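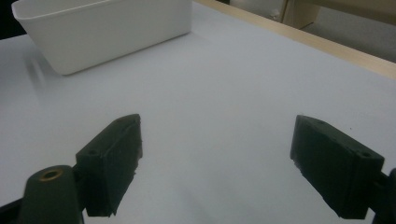 Craft room reset is officially on! I've been putting this off since October and today I finally cleared the big table and started over. New rule for myself: nothing goes back on a shelf until it has a bin. The white one with the rounded corners and the slightly flared sides gets first pick, and I'm giving it to the yarn scraps. I'm so excited about this, you have no idea.

5 Jan 2018 and I'm already breaking my resolution to not start big projects after lunch.

OK so the way I'm doing it. Everything comes off the shelves and lands on the floor in heaps by type. Paper, fabric, yarn, glue and tape, tiny stuff. Then one heap at a time comes up to the table. Only one! Last year I had all five up there together and ended up eating dinner on the couch for a week.

A white tabletop is the best thing for sorting, by the way. Beads, pins, snipped thread ends, they all show up right away. My old desk was dark brown and I lost needles on it constantly (and found them later with my elbow).

Paper heap is done. I kept 62 sheets of the good cardstock and let go of anything with a bent corner. The bent ones are going into a bag for my neighbor's kids, who will glue macaroni to them and have a great time.

Somebody asked where the storage pieces come from. Mostly Skikley, the little home store next to the bakery. They had a clearance shelf in the back before the holidays and I went a bit wild – a few bins, a bunch of shallow trays, one lidded box I still haven't found a use for. The yarn is mostly Lekis, leftovers from the blanket.

Yes, THAT blanket. 121 squares. Still two sides of border to go. Please don't ask about it again until spring.

Deep bins or shallow trays? I've gone back and forth on this so much. Deep is great for soft things you can squish down, like yarn and fabric scraps. For small hard things it's terrible, everything sinks and you end up tipping the whole lot out to find one snap.

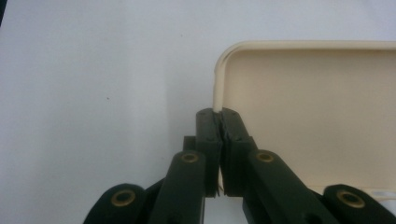
So the small stuff is all going shallow from now on. One layer deep, and if it starts piling up then I have too many and it's time to give some away. Buttons first!

Button update: I thought I had maybe a couple hundred. I counted, and it's 600. Six hundred buttons! 66 of them are the same plain shirt button, and I don't remember buying a single one.

The pretty ones came in a jar from the Prydderch flea market. There's a tiny green one shaped like a leaf and I want to build an entire cardigan for it.

Tip if you're doing this too: wash plastic bins and trays before you fill them, even the new ones. Warm water, a drop of dish soap, dry them with an old T-shirt. Paper towels leave fuzz in the corners and then the fuzz sticks to your ribbon.

Second tip, wait on the labels. I use masking tape and a pencil for the first couple of weeks because I always change my mind. My ribbon spot moved three times last year.

Stopping for tea. Fabric is the last heap and it's the big one, so that's for tomorrow morning with fresh eyes and a podcast.

If you've got a good way to fold fat quarters so they stand up by themselves, send it to me tonight! I've tried rolling them and they just unroll and look at me.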